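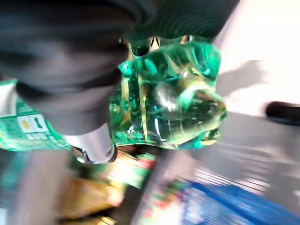
Teaching by Hand: Progress Report to the Gandcombe Fund

Prepared by Nadine Dabbas, project lead, Gondthorpe workshop
January 7, 2019

Where we are

I'm very glad to be writing this one. When we sent our last report we had one arm on a bench, a stack of half-working scripts, and a plan to teach it to sort mixed household items by having people show it the task. We now have a full set of demonstrations, two ways of recording them, and a trained controller that can pick things out of a pile it hasn't met before. It isn't good enough yet to leave on its own, and I'll get to that, but the team is excited and I hope some of it comes through in these pages.

For anyone on the board who joined after the grant was made: we do not write out the motions for each object. A person performs the pick, either by guiding the arm with their hands or by driving it from a remote station, and the arm's joint positions are saved together with the video from the small camera at the wrist. The controller learns from those recordings. The question you funded was how many demonstrations it takes, and whether people with no robotics training can give good ones.

What we recorded

As of the end of the period we have 3681 demonstrations that passed review. Of these, 2735 were given by remote control and the rest by hand guiding. That is more remote control than we planned. Our proposal assumed an even split, but once the Hourani station was working properly, people simply got through more picks in a session with it, and they asked to use it.

The Hourani station is our name for the remote setup that sits across the room from the arm. The operator holds a handle, sees the wrist video on a screen, and the arm follows. Getting the delay down was the big job of the fall. In the first weeks operators would move, wait, see the gripper arrive late, and correct too far. We rewrote the part that passes video to the screen and moved it off the shared network, and the difference was obvious the first morning. People stopped pausing before every grasp!

Hand guiding still earns its place. It gives us slower and smoother approaches, and for a first-time demonstrator it takes almost no explaining. You hold the arm, you take it where it should go, you press the button to close. The trouble is that hands and sleeves get into the wrist video, and the controller will happily learn to look for a sleeve. We now ask people to hold the arm higher up, at the second joint, and we throw out recordings where a hand comes between the camera and the object.

The objects

We deliberately moved away from plain blocks. The bench work now includes printed packaging, oddly shaped items, and pieces that are shiny or see-through, such as the lumpy translucent green one under the gripper in the picture at the top of this report. Items like that are the hardest thing we ask of the system, and also the ones I most enjoy watching people handle. Bright highlights shift as the camera gets closer, and the background colors come through or bounce off the surface. A person driving the station seems to manage by slowing down and trying a slightly different angle. We want the controller to pick up that same habit.

Blur is the other thing we have been learning to live with. The wrist camera travels with the gripper, so during a quick move whole parts of the view turn to streaks. Early on we cut those frames out. Then Lident, the student group that helps us with review, suggested we leave them in and train two versions side by side. The version that kept the blurred frames was steadier in the middle of a reach, and we have kept them in ever since. It saved us a good deal of editing time as well.

How the trained controller is doing

We test on piles made up of items held back from training. The controller gets one try at each pick and a person scores it. A pick counts if the item is lifted clear and set down in the right bin. On matte items and boxes we are very pleased: it approaches sensibly, it closes at the right moment, and it recovers from small bumps without help. On soft packaging it is decent, with most misses coming from a corner that folds under the fingers. On see-through items it is still weak. It tends to stop short, as if the near surface were closer than it is, and then close on air.

There was one result we did not expect. Adding demonstrations from a new person helped more than adding the same number from someone already in the set. With 8 demonstrators the controller coped with crowded piles far better than it had with 4, even when we held the total number of recordings the same. Everyone reaches into a pile a little differently, and that spread seems to be worth a lot. I want to test this properly before we lean on it, so please treat it as an early finding.

Problems and delays

The gripper fingers wear faster than we budgeted for. We are printing replacements in house now, and the cost has been taken out of the travel line with your office's agreement.

Review is slow. Every recording is watched by a person before it goes into the set, and we fell behind in the busiest stretch. Lident has written a short check that flags recordings where the arm stalls or the video drops, so reviewers can go straight to those. We still watch the others, at higher speed.

We lost several days to a calibration fault. The camera mount had worked loose a tiny bit at a time, and the recorded positions no longer matched the video. The recordings from that stretch have been set aside and are not in the totals given earlier. The mount now has a locking screw and gets checked at the start of each session.

The visit to the Gandcombe site, where we had hoped to try the station with people who sort items for a living, has been moved to the next period. The people there have been very welcoming and a bench has already been cleared for us.

Money

Spending is within the total. Equipment is slightly over because of the fingers and the video hardware, and travel is under by more than that amount. Staff costs are as planned. The full sheet has gone to your office separately.

What comes next

In March we take the Hourani station to Gandcombe and record with working sorters for the first time. I can't wait for this. They know things about picking through a pile that none of us do, and the whole point of teaching by showing is that they won't have to put it into words.

Before that we will:

Record a new batch made up only of shiny and see-through items, with operators asked to approach slowly and from more than one side.

Add a simple touch signal at the fingers, so the controller can tell a grasp from an empty close.

Run the demonstrator test again with equal-sized sets.

Write the short guide for first-time demonstrators that we promised in the proposal. A draft exists and covers hand guiding; the remote control half is still in note form.

One request

We would like to move the remaining travel money into paid time for the Gandcombe sorters, so that their sessions count as work and are paid at their normal rate. The current wording of the grant lets us pay for staff and travel but says nothing about demonstrators. If the board can approve the change before the visit, we can set the sessions up with them directly. I am happy to come in and talk it through, or to host anyone who would like to try the station for themselves. It takes a few minutes to learn and it is a lot of fun.

Nadine Dabbas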